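Hefezopf backen, der am nächsten Tag noch weich ist

Bei uns gibt es Hefezopf eigentlich das ganze Jahr über, aber im September, wenn die Pflaumen eingekocht sind und frisches Mus im Regal steht, backe ich ihn fast jede Woche. Lange Zeit war er am ersten Tag herrlich und am zweiten ein Fall für den Toaster. Ich habe viel herumprobiert (die Familie hat tapfer mitgegessen!), und inzwischen bin ich bei einer Methode gelandet, die ich wirklich gern weitergebe: dem Kochstück.

Dafür rührt ihr einen kleinen Teil des Mehls, etwa zwei gehäufte Esslöffel, mit einer kleinen Tasse Milch glatt und erhitzt das Ganze unter ständigem Rühren, bis es dick wie Pudding wird. Das geht am Ende sehr schnell, also bitte nicht nebenbei telefonieren. Ein Stück Folie direkt auf die Oberfläche legen und vollständig abkühlen lassen. Ich mache das gern schon am Vorabend.

Am nächsten Tag kommt das Kochstück mit einem Pfund Mehl, einem halben Würfel Hefe, Zucker nach Geschmack, einer guten Prise Salz, einem Ei und so viel lauwarmer Milch in die Schüssel, dass ein weicher Teig entsteht. Die Butter gebe ich immer erst nach ein paar Minuten dazu, in kleinen Stücken und schön weich. Dann wird geknetet, und zwar fast 20 Minuten. Ja, das ist lang! Der Teig klebt anfangs fürchterlich, und die Versuchung, noch Mehl nachzuschütten, ist groß. Lasst es bleiben, er fängt sich.
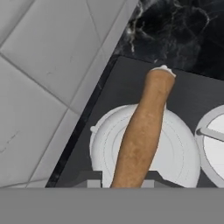 Danach darf er zugedeckt 90 Minuten ruhen, in der kühlen Küche auch gern länger. Er soll sich deutlich vergrößert haben und beim sanften Eindrücken mit dem Finger nur langsam zurückkommen.

Zum Flechten teile ich den Teig in drei gleich schwere Stücke, forme sie zu Kugeln und lasse sie kurz liegen, sonst ziehen sich die Stränge beim Rollen immer wieder zusammen. In der Mitte dürfen die Stränge etwas dicker sein als an den Enden, dann bekommt der Zopf diese schöne bauchige Form. Locker flechten, die Enden gut zusammendrücken und darunterschlagen. Auf dem Blech geht er noch einmal, und dann streiche ich ihn mit verquirltem Eigelb und einem Schluck Sahne ein. Hagelzucker ist Geschmackssache, bei uns gibt es darüber seit Jahren Diskussionen.

Gebacken wird bei 170 Grad Ober- und Unterhitze, bis er goldbraun ist und beim Klopfen auf die Unterseite hohl klingt. Wird er oben zu früh dunkel, legt ihr einfach einen Bogen Backpapier locker darüber. Auf dem Gitter lasse ich ihn unter einem sauberen Geschirrtuch auskühlen, so bleibt die Kruste zart.

Reste (falls es welche gibt) halten sich im Leinenbeutel gut bis zum nächsten Frühstück, und einfrieren lässt er sich in Scheiben auch prima.

Zuletzt erschienen
Pflaumenmus aus dem Backofen
Vorteig ansetzen: so geht es ohne Küchenmaschine
Milchbrötchen in 60 Minuten
Was tun mit altbackenem Zopf?
Stollen richtig lagern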